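Kategorie: Schülerarbeiten > Deutsch > Projektberichte

Projektbericht Lesetagebuch: "Grarkmont"

Thema war der Roman "Grarkmont", 172 Seiten, gelesen im Juni. Jeden Abend 30 Minuten, danach Notizen. Leitfrage: Wie zeigt die Autorin (Jankauskaitė) Schuld, ohne das Wort zu benutzen? Vor allem über den Ort - das Haus am Fluss wird immer enger beschrieben, je länger die Schwestern schweigen.

Kapitel 2 war am schwersten, viele Rückblenden. Musste ich zweimal lesen.
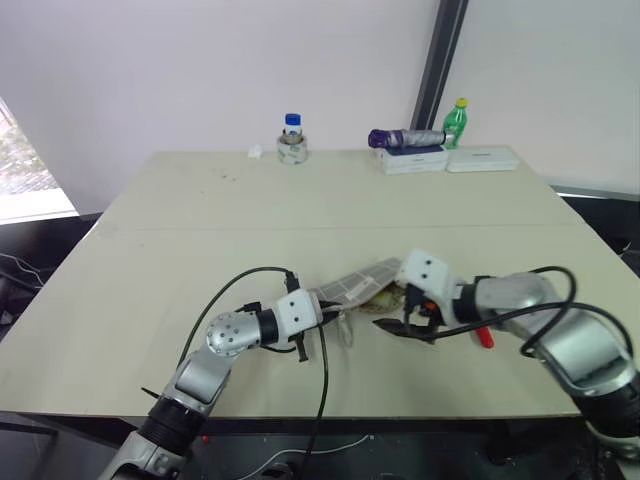 Ergebnis

Das Schweigen ist das eigentliche Tehma. Auf S. 48 kippt die Erzählperspektive, ab da glaubt man der älteren Schwester nicht mehr. Schluss fand ich zu schnell - der Brief kommt aus dem nichts.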